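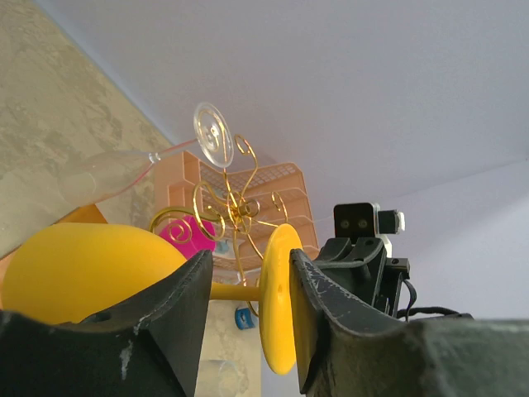 Page 19 of 20

Thread: Teleop or kinesthetic for cluttered pick and place?

grellow_bench wrote:
OK so I've been at this for three weeks and I need somebody to talk me out of (or into) switching methods. The task is simple to say: pick one thing out of a messy group, drop it somewhere else, repeat. The wrist view up top is from my current setup. The yellow dumbbell-looking toy is the target, and the gold wire thing right behind it is the reason I'm posting. All those curls! I drive the arm remotely with a leader arm, and every time I come in on the yellow one I get nervous about hooking a loop, so I slow way down, and then the policy learns to slow way down too. It creeps. I have 1677 demos recorded and I'd hate to throw them out.

Has anyone gone back to just grabbing the arm and guiding it by hand for this kind of stuff?

Senau wrote:
Don't throw anything out! Slow demos are fixable. Trim the pauses, resample the rest, train again and see where you are. I had a batch where I basically fell asleep on the approach, and cutting the dead time took care of most of it.

On your actual question, I'd stay with teleop. Your hands end up in the camera view the minute you start guiding by hand, and then you've got a policy that has only ever seen the world with a big pink thumb in it. Fine on a scene camera if you crop, awful on a wrist camera.

dakex77 wrote:
I'm going to disagree with Senau a bit. You can hold the arm up past the elbow and keep your hands out of the wrist view nearly all the time. What you get back is feel. With a leader arm that has no force feedback you can't tell a light touch from a shove, and with bent wire that matters a whole lot. By hand I know right away when I've brushed something.

I do the hand-guided pass first, record only the joint positions, then replay it with my hands off and record the cameras during the replay. Twice the time per demo, sure, but the video is clean.

Senau wrote:
Replay works when nothing moves. In a pile like that, the first pass shifts stuff, and then you have to put every last thing back where it was. Good luck getting a wire sculpture back at the same angle.

dakex77 wrote:
Photo overlay on a second monitor. Line things up until the ghost image goes away. It's boring but I've done it plenty.

grellow_bench wrote:
Ha, I tried the overlay trick last January and gave up by lunch. Maybe I was too picky about it.

One more wrinkle I should have mentioned. The flat yellow disc on the end of the toy sits right up against the inner edge of my right finger in that view, and the big rounded end is off on the other side, partly behind the left finger. So do I teach it to grab the disc, or go for the rod? I've been mixing both in the demos, whatever felt good at the time.

Attila Tóth wrote:
That mixing is your real problem, I think, more than the method. If half your demos go for the disc and half for the rod, and the starting views look alike, the policy can end up aiming between them or changing its mind partway in. Hesitation looks a lot like creeping! Pick one. I'd go with the rod if the fingers can close on it without fighting the disc. Then sort your old demos by grasp and train on one pile only.

Also look at the clear stuff. You've got a transparent bottle in the back and something else see-through down low between the fingers that I can barely make out. If those move around between demos, show the arm plenty of versions of that, by whichever method you like. I wouldn't trust depth on either one.

Na wrote:
Agree with Attila on one grasp, disagree on which. Rods roll. Take the disc.

Attila Tóth wrote:
Depends on the pads. Those fingers look pretty scuffed, so who knows how much grip is left in them. @grellow_bench are you running bare jaws or is there a liner?

grellow_bench wrote:
Bare. I keep meaning to order pads. Sorting demos tonight, rod in one folder and disc in the other, and I'll train on whichever is bigger. If it still creeps I'll try Senau's trimming before I touch the hand-guided thing.

dakex77 wrote:
Try 20 by hand at least. That's one evening. Put them next to 20 of the teleop ones and watch the speed through the last inch.

Senau wrote:
Fine, I'd read that comparison too. Post the plots.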